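Ticket 906: wrist view drops out of sync during CPU pick episodes
Project: Studasura, desktop teardown set
Site: Holtside bench
Status: resolved, leaving open for comments
4 comments · 2 shares

Opening this one because I think we've finally got it pinned down, and I'm really pleased with how the data looks now!

What was happening: on longer episodes the wrist video and the finger position log drifted apart. You'd play one back and the log would say the fingers had closed while the video still showed them open. Short episodes looked fine, so we missed it for a good while. I only spotted it when I sat down to label the processor grasps and couldn't get the close event to land where it should.

First try: restarted the recorder between episodes. No change.

Second try: swapped the cable on the wrist camera. No change either (but the old one was looking tired, so I've left the new one on).

Third try: went through the logs properly. The recorder was stamping video when it was written to disk, and finger positions when they were read. Once the disk got busy the two clocks wandered apart, up to 400 milliseconds by the end of the worst episode. For a pick with fingers this close to a thin part, that's hopeless. A learner fed on that would think the part moves before it's touched.

The fix is in the Pereyra branch. Both streams are now stamped at the moment of capture, and the writer just has to catch up when it can. I re-ran the processor task over the open PC case and went through the playback slowly, and the hold lines up with the log beautifully.

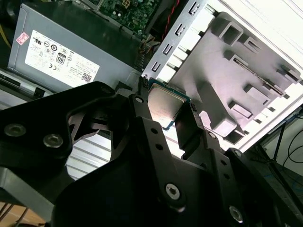

Wrist view, CPU held at a slant between the fingers, power supply behind.

What I love about this angle is how much you get for free. Both fingers are in view, and so is the lower edge of the chip, so you can judge the tilt by eye before you even open the numbers. I've added tilt as an optional label. Please use it! A slanted hold is still a good example as long as it's marked as one, and I'd much prefer a mixed set to one where every grasp is square.

What I've done with the older recordings: 144 episodes were made before the fix. The short ones are within tolerance and stay in. The long ones are in the "resync" folder, and I'm hopeful we can save most of them by matching the finger close to the video by hand. It's slow going but oddly satisfying.

Still to do:
- run the same check on the Wenus arm, which uses the old recorder
- add a warning when the streams differ by more than one video frame
- decide whether faint print on the chip needs its own "unreadable" label

If you record anything today, pull the branch first and put the ticket number in the episode notes.

Like (4) · Share (2)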